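Marker cube checks before handheld sessions – what interval?

karabulut_ops
Our Plumness procedure says to recheck cube-to-gripper calibration every 200 episodes. I think that is too loose. Both cubes get knocked on furniture in home setups.

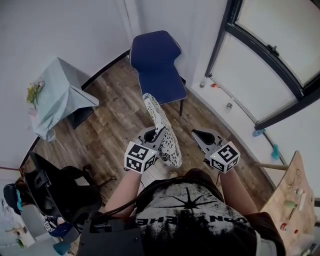
My proposal is a check every 21 episodes, plus one after any contact with a chair or table edge. Tolerance stays at 2 mm.

novine2
Disagree on 21. You will lose half the shift. We run 300 and discard on tracking residual.

karabulut_ops
Residual won't catch a cube that shifted and stayed rigid – the pose is clean and wrong.

uvatar_lab
Agree with OP on contact events, not on the count. Log the contact, check at the next pause.

novine2
Fine with contact events. Who logs them? Both hands are on grippers.

uvatar_lab
Foot pedal. In our rules since April.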